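Collberg Students Teach Two-Armed Robot to Sort and Build in Semester Project

COLLBERG, December – A student robotics project at Collberg Technical College has reached the end of its first semester with a working two-armed station and a set of block-handling tasks that students will carry into the spring. 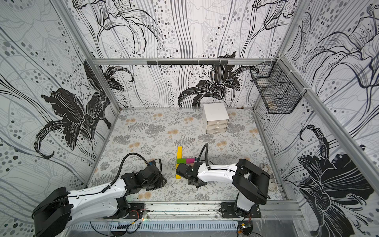

The student-run station in Collberg, with one robot arm over a set of toy blocks and the other to the left of them.

The project, named Istden, is part of the college's second-year automation course. It has 19 students this year, split between the programming side and the hardware side. They meet in the Rurkska Building and share the station on a sign-up schedule that runs until 9 p.m.

Students were asked to work on tasks that are simple for people and hard for machines. Toy blocks were chosen for the first round of work. They are cheap, they come in plain colors, and they can be set out again quickly between attempts. The assignment calls for the arms to bring separate blocks together into short patterns and then take the patterns apart.

Each team began by writing out a task on paper, including where the blocks should start and what counts as finished. Only then did it get time on the arms. Over the semester the class recorded 900 attempts, good and bad, and logged each one with a short note on the result. The notes are used in class when teams compare methods.

The course staff said the most common problems in the logs were blocks that turned in the grip and arms that got in each other's way. Teams dealt with the second problem in different ways. One group gave each arm its own half of the floor. Another let both arms work in the middle and added a waiting step, so that one arm holds its position until the other has moved back.

The station's walls and floor are covered in printed patterns, with large lilies on the walls and gray ferns on the floor mat. Students working on the vision part of the course have to pick out blocks against these backgrounds. Teams will be graded in the spring on how their programs handle a change of background as well as a change of block layout.

Support for the project came from Lã, a local parts supplier, which provided fasteners, cable and spare fittings at no charge and hosted a shop visit for the class in October. The college paid for the rest of the equipment out of its regular teaching budget.

The second phase begins in January. Students will move on to tasks with drawers and small household objects, and each team will have 40 hours of station time. A class competition is planned for April, with 2 rounds: a set task that all teams receive in advance, and a second task announced on the morning of the event. Family members and students from area high schools may attend. Admission is free.

First-year students who want to join Istden next fall should complete the introductory programming course by the end of May. No earlier experience with robots is required – the hardware training is given during the first month of the course.

About Collberg Technical College
Collberg Technical College offers two-year programs in automation, electrical work, machining and building systems. Classes are held during the day and in the evening.

Media contact: Communications Office, Collberg Technical College, Rurkska Building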